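Trallimero says its app cuts small-shop power bills. The numbers are thin

October 31, 2024

A pilot in the Grurwood business district is being sold as proof that small shops can trim their electric bills with an app. The evidence so far would fit on a napkin.
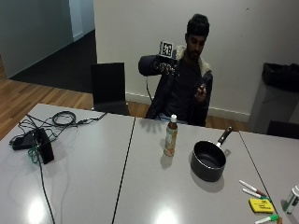

What was promised

Trallimero, the company behind the app, told shop owners in September that they could expect to save 9 percent on power. The app sends alerts when rates go up and suggests when to run coolers, ovens and dryers. It costs $45 a month after a free trial.

What the report shows

The company's report, released this week, says 317 shops signed up. It does not say how many kept using the app, and the savings figure comes from a smaller group that Trallimero picked itself. The size of that group is not given.

There is also the weather. The pilot ran through a mild fall, when most shops turn down the air conditioning anyway. The report compares bills with those from the summer and makes no adjustment for the season.

Rezende, a consulting firm hired to review the results, called them "encouraging." Its review was paid for by Trallimero and runs to two pages.

Who pays

For a shop spending $900 a month on power, a 9 percent cut would be worth $81, leaving $36 after the fee. A shop with a bill half that size would lose money.

Sketico, which runs a competing service, said it would publish its own figures next year. It made the same promise last year.

Trallimero did not answer questions about how the smaller group was chosen. Sign-ups for a second round are already open.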